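How to Season a Black Steel Pot So Food Stops Sticking

If you have a carbon steel pot sitting in the back of a cupboard because everything you cooked in it welded itself to the bottom, please don't give it away just yet. Mine spent most of a year under the sink before I worked out what I was doing wrong, and now it comes out nearly every night (soup, beans, popcorn, you name it!).

What you need

A carbon steel pot, dish soap, a scrubber, a few old cotton rags and a small bottle of grapeseed or canola oil. I buy the Narnora grapeseed because my grocery carries it, but any plain oil that can take high heat will do.

Step 1: Scrub off the factory coating

New pots ship with a layer of wax or oil to keep rust away. Mine was a Pallport, and the coating on it was stubborn — I went through two sinks of very hot water before the steel stopped feeling slick. Use more soap than you think you should. You only have to do this once.

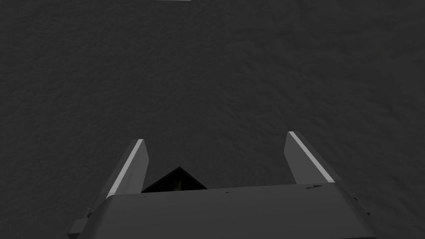
Once it's rinsed, towel it off right away and set it over a low burner for a few minutes to drive out the last of the water. Steel can start to rust faster than you'd believe, and a damp rim is usually where it begins.

Step 2: Oil it, then wipe it like you made a mistake

Rub a teaspoon of oil over the whole pot, inside and out, handles too. Now take a clean rag and wipe it all back off. Yes, all of it. The film left behind is plenty, and if you leave more you'll end up with sticky brown patches that take ages to scrub away. Ask me how I know.

Step 3: Bake it

Put the pot upside down in a 450-degree oven for an hour, with a sheet of foil on the rack underneath. Open a window, too. Let it cool in the oven with the door shut, then repeat steps 2 and 3 until the color is dark and fairly even. I did 8 rounds on mine, which was probably overkill, but it was a cold weekend and the kitchen was cozy.

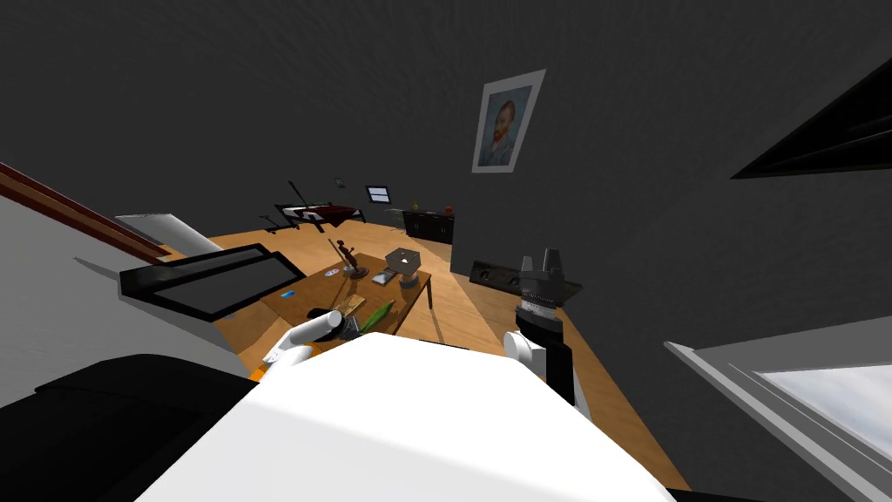 Step 4: Cook something forgiving

Start with onions or popcorn, and save the tomato sauce for a month or so down the road — acid will strip a young seasoning. After supper, rinse with hot water, dry on the stove, and rub in a drop of oil before you put it away.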